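Last updated: 6th April
Reading time: 2 min

Section 4. Folding T-shirts for the Tellunora drawer insert

Now for the fun part! Your insert is in the drawer, the dividers are clicked into place, and you get to fill it. T-shirts go first, as they set the spacing for everything else. The fold below makes a flat packet that stands up on its short edge, so you can see every shirt you own the moment you pull the drawer open (it really does change your mornings).

4.1 Before you start

Use a bed, a table or any flat surface wider than the shirt. A made bed is great, as the sheet holds the cotton still while you work. Check that the dividers are set to the "Shirts" notch, see Section 3.

CAUTION: Only put fully dry shirts in the insert. Packed fabric gets very little air, and a slightly damp hem can make the whole row smell musty by July.

4.2 The fold

1. Lay the shirt flat, front side down, and smooth it from the collar to the hem.
2. Take hold of the two bottom corners.
3. Bring the hem up in a straight line to make a long band across the bottom of the shirt. Keep the crease level from side to side.

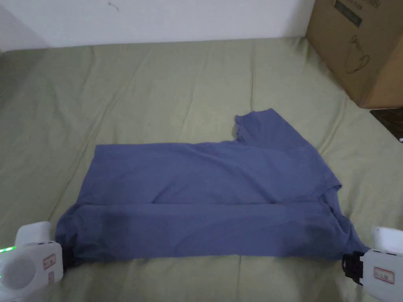 With the band made, the upper body and the sleeves are still loose, and a sleeve may stick up past the shoulder. Leave it for now, you'll catch it in step 5.

Does the hem have to reach the collar on the first fold?
It should stop well short. A band one third of the shirt's length is right for most adult sizes, and long shirts can take a little more.

4. Press along the crease with your palm, working out toward both sides. Small wrinkles higher up will mostly flatten as you go.
5. Fold each sleeve in flat, then fold the left and right sides to the middle.
6. Fold the packet up toward the collar once more, or twice for the narrow insert.
7. Stand it on its short edge. If it stays up by itself, you've got it!

NOTE: If the packet leans, the band was probably crooked. Open it back to step 3 and try again. Your second shirt will go much faster than your first.

4.3 Filling the row

Start at the back of the drawer and work forward. Heavy shirts go at the back, thin ones in front. Leave a finger's width free in each row so you can pull one shirt out and the others stay put.

Thick sweatshirts need the deep insert (Section 6).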